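Dadlow School Newsletter Archive: Data Card

Version 2, last revised 7 October 2018

Summary

The Dadlow School Newsletter Archive is a collection of 2,800 short items taken from the weekly newsletters of Dadlow Elementary School. The items cover class assemblies, field trips, sports results, lunch menus, lost property notices and messages from the front office. The archive was prepared by the school library for use by families, former students and local history groups.

Contents

Each item is stored as one row in a plain text table. The columns are as follows.

item_id: a number assigned by the library, never reused
issue: the newsletter issue in which the item was printed
grade: the grade or grades named in the item, or "whole school"
topic: one of 27 topic labels, listed in topics.txt
body: the text of the item as printed, with spelling left unchanged
note: remarks added by the library, often blank

Items that ran in more than one issue are entered once, under the earliest issue. Later printings are recorded in the note column. Lunch menus are the exception and are entered every time, as the kitchen often changed a dish between one week and the next.

Sources

Newsletters were printed on paper until the school adopted the Grovero message service. The paper issues were typed by hand from the bound copies in the library. Later issues were exported from Grovero and checked against the printed version where one survives. The July issues, which were sent only to families enrolled in the summer reading club, are incomplete, and the library would be glad to receive copies.

Preparation

Typing and first checks were carried out by Wenche Grønli and Mahfuz Liyanage. Topic labels were assigned by Pui-shan Sin. A second reader reviewed every item labeled "trips" or "performances" - these two labels had been confused in early drafts, mainly where a class had performed away from school.

Names of students have been replaced with initials throughout. Names of staff are kept where the person gave written consent and are otherwise replaced with a job title. No photographs from the newsletters are included in the table.

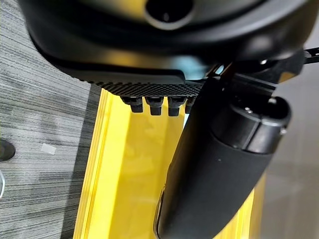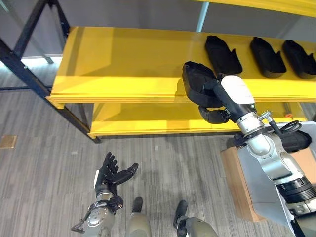

Known limitations

Coverage is uneven. Kindergarten and first grade appear less often than the upper grades, and the after-school clubs are represented mostly by the chess club and the choir. Sports results were printed at the discretion of the coach, and some seasons have none at all.

Dates inside the body text have not been corrected. In about 5 issues the day of the week does not match the date given, and the text has been left as it stood. Users preparing a timeline should rely on the issue column.

Permitted use

The archive may be read, copied and quoted for personal, educational and local history purposes. Please do not attempt to restore names that have been removed. Requests for any other use should be made in writing to the school library, marked for the attention of Wing-sze Mak.

Corrections

Families who wish to have an item amended or withdrawn may contact the front office in person or by letter. Please give the item_id and the issue. Withdrawn items are removed from the next version, and their numbers are left vacant.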